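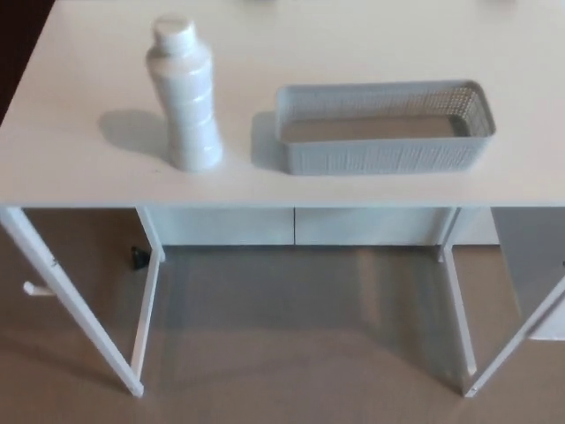 About us

Hello! We're Muton, a small software firm in Trestmont, and we write the bits of a robot you can't see. We don't build arms or grippers or wheels. We write the code that takes in what the cameras report, works out what's on the table, decides what to do about it and then sends the joints somewhere sensible.

I started the company in a rented room above a tile shop, with one second-hand arm and a perception program that was very confident and mostly wrong. It could find a red mug anywhere in the building. Give it a white bottle on a white table and it would tell me, with a score of nearly one, that there was nothing there at all. I spent most of a winter on that, and I'm still fond of the problem, so plain pale things on plain pale tables are part of our standard tests to this day.

There are 11 of us now (the tile shop has gone, we have both floors) and we come from all over the place. A few of us studied robotics properly. Others were writing games, or mapping software, or code for lifts. I like that mix a lot, and the lift people are very good at asking what happens when the power goes.

What we make

Our main product is called Ghasemi, and it's a planning and perception toolkit. You give it camera views and a description of your robot, and it gives you back a list of objects, where they are, how sure it is about each one, and a path to reach them that doesn't go through the table. The "how sure" part is where most of our effort has gone. A shadow can look an awful lot like the edge of something, and mesh or perforated sides on a basket do odd things to depth readings, so we'd much sooner the software said "not certain, let me look from over there" than made a brave guess.

Around Ghasemi we've built a set of tools, mostly for ourselves to begin with. There's a replay viewer that lets you step through a run and see what the planner believed at every moment, next to what the camera saw. There's a log checker that grumbles when timestamps drift. And there's a test runner, which goes through 228 stored table layouts every night and leaves us a report to read over breakfast – some mornings it's a short read, some mornings the kettle goes on twice.

How we work with people

Most customers come to us with a robot they already own and a job it nearly does. We usually start with a fortnight of looking at your logs, and we'll tell you plainly if the trouble is a loose camera mount and you don't need us (it happens more than you'd think!). If there is something for us to do, a first project takes roughly 8 weeks. You'll have two of us on it from start to finish, and you'll get the source code for anything we write specially for you.

We have three long-running customers at the moment, all doing some kind of sorting, packing or tidying work, and a shared project with a workshop over in Hirkville that tries out our new releases before anyone else gets them. They break things very thoroughly and write lovely bug reports.

Things we won't do: anything to do with weapons, and anything that involves watching people at work to see how fast they are. Please don't ask, the answer is the same each time.

Come and see us

We open the lab to visitors every February, with demos, tea and far too much cake, and school groups are very welcome. Bring an awkward object if you like. Clear plastic is a favourite, and so is anything floppy.

We're also looking for someone to join the motion planning side. You should be happy in C++ and Python, and happy standing next to a robot with a laptop balanced on one arm. You don't need a degree in it. Have a look at the jobs page, or just write to us through the contact form and tell me what you've been making.

Page last updated September 2024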